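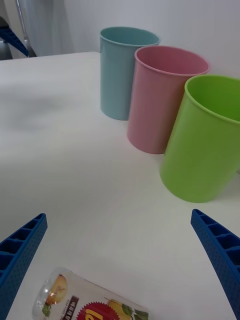

Sorting is the part of this course I look forward to most, and Session 2 is where we finally get our hands on things! Last week was all lists and cupboard plans. This week we work with one clear table, three open tubs and whatever comes out of the kitchen bag. Before you touch anything, look at the first item and say its group out loud. A see-through snack packet with a peach and some yellow fruit printed on it could be "fruit", "snacks" or "packets", and all three are perfectly good answers. You only have to pick one and stay with it until the table is clear. (Ghazala Hayat's group argued over a packet of dried mango for most of a tea break in February, and it was the best discussion we had all term.)

## Setting up

Put the tubs along the back of the table in a row, blue, pink, green from left to right, close together with the open ends up. Keep the whole front of the table for unsorted things. 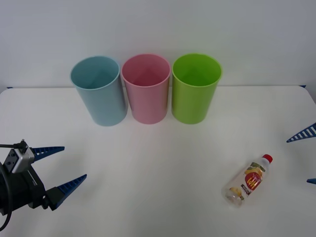

Leave the tubs where they are once you've begun. Your hand learns the places surprisingly fast, and by the tenth item or so most people have stopped looking up to check. If you swap two halfway through you'll feel it straight away. Do try it once, it's a lovely thing to notice.

We use these groups on the first round:

- Blue: dry things in packets
- Pink: bottles and jars
- Green: anything you can't place within a slow breath

Green is allowed to fill up. Jagadeesh Lobo calls it the "ask me later" tub and I've pinched the name.

## One item at a time

1. Pick up one thing only, even when two would fit in your hand.
2. Say the group, then move. Saying it while you move is how packets end up in pink.
3. Bring the item right over the opening before you let go. With a bottle, check the cap, hold it round the middle and tip it so the neck points down into the tub.

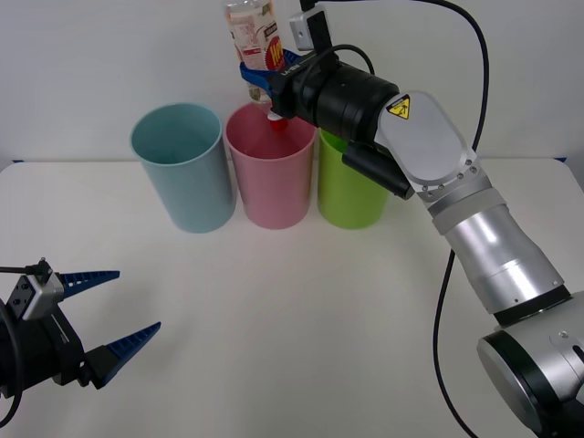
4. Go back to the front of the table for the next one.

## Second round

Empty everything out and sort the same items again with new groups. Use where you'd keep them at home: cupboard, fridge, worktop. Watch which items change company! Sauces are the great travellers here, and I'd love to hear where yours ended up.

## For next time

Choose one shelf at home, Skellness kitchens and caravans both welcome, and write down the groups you find on it before you move anything. Bring the list, plus one item that beat you.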